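Kiani House Users' Group, Lotadbridge
Minutes of the meeting held January 16, 2024, first floor office

Present: Kamran Soomro (chair), Sidra Bukhari (minutes), five tenants and a biscuit tin, which was quorate for longer than some of us.

1. Minutes of the September meeting
Agreed, after the word "furious" was changed to "disappointed".

2. Lighting
The quote from Nelano for replacing the tubes came in at £1559. Kamran asked if this included the ladder. It does. Sidra noted that the tubes have been described as "on their way out" since she joined and have so far outlasted 3 chairs. 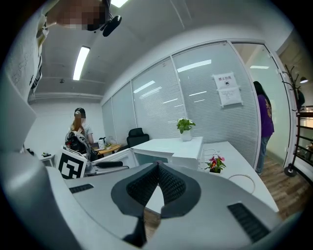 3. Glass partition and blinds
Inell Cleaning want £60 a visit to dust the blinds, slat by slat. The meeting felt that slats were being charged for individually. Kamran wished to keep them down all day; the desks nearest the corridor wished to see who was coming. Discussion moved to the notices taped to the glass. The red 禁止拍照 sign (no photography) stays, but the second sheet stuck beneath it is to be reviewed, and Sidra asked that tape be used sparingly, having spent a lunch hour on the last lot with a fingernail.
Action: Kamran to ask Inell for a price per room.

4. Budget
£3461 remains. Several members had ideas about this, all of them chairs. Deferred.

5. Any other business
The door to the corridor is to be closed gently. This was also minuted last time, and the time before.

Next meeting: to be arranged once Kamran finds the diary.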